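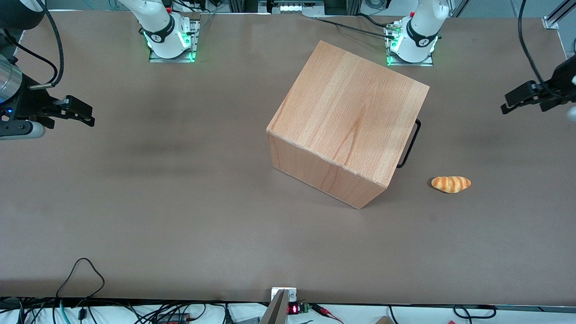
Le cube en bois clair à poignée noire, sur tapis gris-brun, avec le croissant de dînette.

Cubes en bois et dînette : vos questions, nos réponses (parfois tièdes)

Un cube en bois, est-ce vraiment un jouet ?
Les catalogues l'affirment. Kaltmont parle même d'un « compagnon d'éveil », formule que nous laissons à son service commercial. Un gros cube sert à s'appuyer, à poser des choses dessus, à faire une table pour l'ours. C'est déjà pas mal. Pour le reste, nous attendons de voir.

À quoi sert la poignée sur le côté ?
À attraper le cube d'une main, en principe. Une poignée en U qui dépasse accroche aussi les manches et les rideaux. Regardez comment elle est fixée avant d'acheter, et resserrez-la de temps en temps si elle est vissée. Nous avons renvoyé un modèle Tudix dont la poignée tournait au bout d'un mois.

Le veinage visible garantit-il du bois massif ?
Non. Un placage bien posé montre lui aussi un joli fil. Comparez le dessus et les côtés, cherchez le bois de bout, posez la question au vendeur. S'il répond « bois véritable », reposez-la.

Les arêtes sont légèrement arrondies. Est-ce suffisant ?
Pour la main, sans doute. Pour un front qui arrive vite, beaucoup moins — une arête adoucie reste une arête. Avec un enfant qui marche à peine, gardez les gros cubes loin des zones de course.

Pourquoi un croissant à côté d'un cube ?
Parce que la dînette finit toujours par sortir de la cuisine. Le cube devient comptoir et le croissant passe de client en client. On nous demande souvent si c'est un croissant ou un petit pain torsadé : avec ses bourrelets dorés et ses rayures crème, les deux lectures se défendent. Les enfants tranchent sans nous.

Faut-il un tapis dessous ?
Un tapis lisse et mat limite les rayures sur la table, et les petites pièces s'y repèrent bien. En revanche, méfiez-vous du mot « intachable » chez Iordache : sur une surface unie et mate, les traces sombres se remarquent vite. Un chiffon humide, un séchage, et on n'en parle plus.

Peut-on passer le cube à l'eau ?
Évitez. Chiffon à peine humide, jamais de trempage. L'huile d'entretien Tornow promet de nourrir le bois jusqu'à 70 jours. Chiến Tăng, qui tient notre atelier de réparation, n'a pas vu de différence avec une huile ordinaire, hormis le prix.

Combien de pièces pour commencer ?
Un cube et 3 aliments. Les coffrets de 100 pièces se rangent mal, et la moitié dort sous le canapé dès le mois de mai.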